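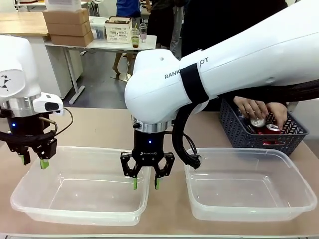
Sorting drink cans at home goes faster when every can starts in one container and ends in another, with no stop in between. The source container should be open at the top and wide enough for two hands. A woven plastic basket with a lattice pattern, like the dark gray one behind the tubs, gives access from above, and its contents can be checked at a glance. Two clear plastic tubs side by side in front of the basket make a workable pair of destinations: left for one material or deposit class, right for the other. Silver and red cans in the same basket may belong in the same tub. Color is printing and says nothing about the metal.

Choosing the tubs

Use clear or lightly frosted plastic. The fill level can be read from the side and a wrong item is spotted before the tub is carried out. A raised rim helps with lifting. Rectangular tubs sit flush against each other; round ones leave a gap that cans fall into. The Evby tubs I use are 42 cm long and take a single layer of standard cans lying down, with space left for a second layer on top. Beyond two layers the long sides bow.

Buy both tubs in the same size. They then nest when empty and either one fits the same shelf.

Setting up the table

Work on a flat table at elbow height. Place the tubs along the front edge, the basket behind one of them. The reach into the basket should pass over a tub, so that drips land in plastic. Leave a hand's width clear at the table edge. A tub that overhangs will tip when the first layer is loaded on one side.

Handling

Take one can per hand. Grip around the middle of the body, away from the opening, where the cut edge is sharp. Cans lying on their side in the basket should be turned upright over the basket before they are moved. Residue collects in the shoulder of the can and runs out when the angle changes.

Rinse before sorting, not after. One short fill with cold water, a swirl, and drain upside down on a rack for 32 minutes or longer. Wet cans in a closed cabinet smell by the second day - in summer, sooner.

Crushing

Check the local rules first. Deposit machines read the barcode and reject flattened cans. For curbside collection, some programs also ask for whole cans, as flat ones get sorted with paper. Where crushing is allowed, crush end to end with a wall-mounted press. Yeison Correa uses a Nerari press screwed into a stud at chest height and reports no trouble with it, apart from a handle that needs retightening every November.

Cleaning the containers

Tubs: warm water, dish soap, soft sponge. Scouring pads scratch clear plastic and the scratches hold syrup. Dry upside down with one end propped up.

Basket: a lattice traps residue where the strands cross. Soak the base for ten minutes, then use an old toothbrush from the inside. Do not line it with newspaper - the paper sticks. A silicone baking mat cut to size lifts out and rinses clean.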